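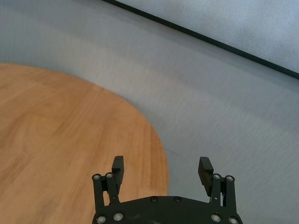 Parallel gripper with ridged finger pads, open over a round wooden table.

Flasance Two-Arm Bench Package: Safe Use and Handover Practice

The Flasance package is supplied to workshops, colleges and research organisations that require two arms to share one work surface. It is covered by the Skustow Bench Code, our in-house standard for small arms working near people. Purchasers agree to the Code at the time of order, and a printed copy is packed with the controller.

Before each shift
The operator must check that the finger pads are clean and that every fastener at the pivot points is tight. Scuffs on the black housing are acceptable. Cracks are not, and a cracked part must be reported and replaced before power is applied. Stop buttons are to be tested on both arms, one at a time.

Marked floor area
A clear distance of 90 cm is to be kept on all sides of the table whenever the arms are live. The area must be marked with tape or a low barrier. Trailing leads are not permitted inside it. 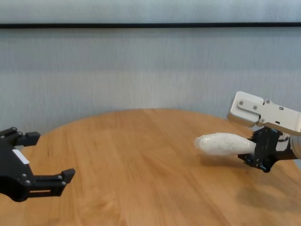 Handover between arms is governed by Part 14 of the Code. The giving arm must be at rest before the receiving arm closes, and it must not release until the receiving grip has been confirmed. The receiving fingers are to be fully open on approach. Items in film or soft wrapping call for extra care, as the surface can slide under the pads; a long, tapered item such as the white one held here should be gripped at one end, leaving the broader end free for the other arm. Travel over the table is to be kept low, so that a dropped item falls only a short way.

Load and service
The rated load is 370 g per gripper -- this includes any wrapping or tray. Service is due every 2000 hours of powered use and must be carried out by Flasance or by an approved Geagea service centre. Work done elsewhere will void the warranty.

Ordering
Replacement finger pads and pivot bolts are sold in sets. Please quote the serial number of the controller with all enquiries.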